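A Cell That Gets Ten Minutes Every Morning

The sorting cell at Andeck sits at the back of the packing floor, past the tape machines. It has two arms, a white table and a row of plastic bins. It handles small retail goods that come back from stores, mostly cartons and tubes, and it runs two shifts. Andeck has had it since January.

Looking after it is a short job if it is done daily. The first shift starts with the grippers. Each finger is wiped with a dry cloth and checked for play, then opened and closed with nothing in it. Tubes leave a film on the fingers over time, and a film is enough to let a smooth package turn in the grip. The pads get changed every 2500 picks whether they look worn or not. The crew used to wait until they saw a drop, and by then they had usually had several.

Cables come next. The lead to each gripper needs enough slack for the wrist to turn all the way over, but a loop that hangs too low will catch on the rim of a bin. Duangkaew, the shop that put the cell together, set the slack by hand with the arms at full reach. It has been reset twice, both times after a gripper swap.

Then the bins. The arms work from taught positions, so a bin that has been bumped overnight means a carton set down on a rim. Andeck checks this with a slow run at 10 percent speed, using one carton and one tube, before the cell goes up to its working rate.

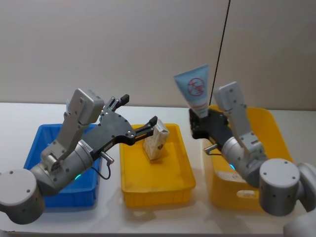
Slow runs are a waste of a shift's best minutes, according to Havance, which keeps a similar cell across town and checks its bins with a plywood template dropped over the table. The template takes less time, and Havance says it has not missed a shifted bin yet. Andeck tried one for a week and went back to the slow run, which also shows up a sticky finger or a tight cable. A template can't do that.

Harder repairs are rare. In spring the left arm began stopping short on its way across the table, a few times an hour, with a joint fault on the screen. The crew swapped the gripper, then the gripper cable, and the fault stayed. It was a connector in the base that had worked loose. Finding it took most of a day, and fixing it took about 16 minutes, including putting the cover back on. The base connectors are now on the monthly sheet, along with the mounting bolts.

The sheet itself is a single page taped inside the cabinet door. It has nine lines. Whoever does the morning check initials each one, and anything odd goes on the back in pencil. The pencil notes are how the crew worked out that the fault came more often after the floor was washed and the table had been moved.

The next planned stop is on 24th August, when both wrists will be opened and the seals replaced. Duangkaew is sending the parts ahead. Prandancombe, the warehouse that supplies most of the returns, has agreed to hold its deliveries until the cell is back up.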